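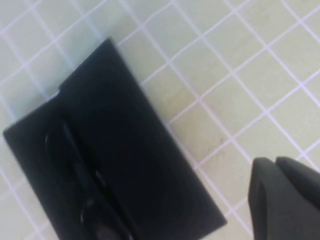 How long should the dehumidifier stand before it is switched on for the first time?

Leave it upright for 6 hours after it arrives, or overnight if it was carried on its side.

Section 2. Placing and starting your Zundau dehumidifier

This section covers choosing a place for the unit, fitting the drain hose, and setting the humidity level. Read Section 1 (Safety) first if you have not done so. The cabinet model sold as the Karville has the same controls, but its hose outlet is on the left side.

2.1 Choosing a place

1. Pick a level, firm floor. Tile, sealed concrete and wood are all fine. On thick carpet, put a flat board under the wheels.
2. Leave 17 inches of clear space in front of the air outlet and at least a hand's width behind the intake.
3. Keep the unit away from radiators, wood stoves and direct sun.
4. Close the windows and outside doors of the room you want to dry. Inside doors can stay open if you want to treat more than one room, but drying will take longer.
5. Plug the cord directly into a grounded wall outlet.

CAUTION: Do not use an extension cord or a power strip. Do not place the unit within reach of a bathtub, shower or laundry sink.

Note: Rooms over a crawl space often take several days to settle at the level you choose. Let the unit run through this period without changing the setting.

2.2 Fitting the drain hose

You can skip this part if you plan to empty the bucket by hand.

1. Turn the unit off and unplug it.
2. Remove the round cap from the outlet at the back. Store it in the accessory bag; you will need it again to use the bucket.
3. Screw the hose adapter onto the outlet by hand until it stops. Do not use pliers.
4. Push the hose over the adapter and slide the clamp up to the collar.
5. Run the hose to a floor drain. It must slope down the whole way, with no loops or kinks.
6. Plug the unit in, run it for an hour, and check both ends of the hose for drips.

CAUTION: The outlet drains by gravity only. Water will not climb to a sink or window. If your drain is higher than the outlet, you need the Malhotra pump kit, which is sold separately and has its own instructions.

2.3 Setting the humidity level

1. Press POWER. The display shows the current room humidity.
2. Press the up or down arrow until the level you want is flashing. For most basements, 50 percent is a good start.
3. Wait for the number to stop flashing. The setting is now saved and the display goes back to the room reading.
4. Press FAN to choose high or low. High dries faster – low is better for a room where people sleep.

The compressor starts after a short delay. This protects the motor and also happens each time power comes back after an outage. Air from the outlet will feel warmer than the room, and this is normal.

2.4 Emptying the bucket

When the bucket is full, the unit stops and the red light comes on.

1. Wait a few seconds for the last drops to fall.
2. Pull the bucket straight out with both hands.
3. Empty it into a drain. Do not drink the water or give it to pets.
4. Check that the float moves freely, then slide the bucket back until it clicks. If the red light stays on, take the bucket out and seat it again.

2.5 Filter reminder

The FILTER light comes on after 250 hours of running time. Wash the filter in lukewarm water, let it dry completely, and put it back with the tab facing you. Hold FAN until the light goes out. Replace the filter after 2,000 hours, or sooner if the mesh is torn.

CAUTION: Never run the unit without a filter. Dust on the coil reduces drying and may cause ice to form.

Replacement filters, caps and hose adapters can be ordered from Wunalano Parts. Have the model number ready; it is on the label behind the bucket.

Section 2 revised September 27, 2018, by Rozália Medve. Continue to Section 3 for cleaning and winter storage.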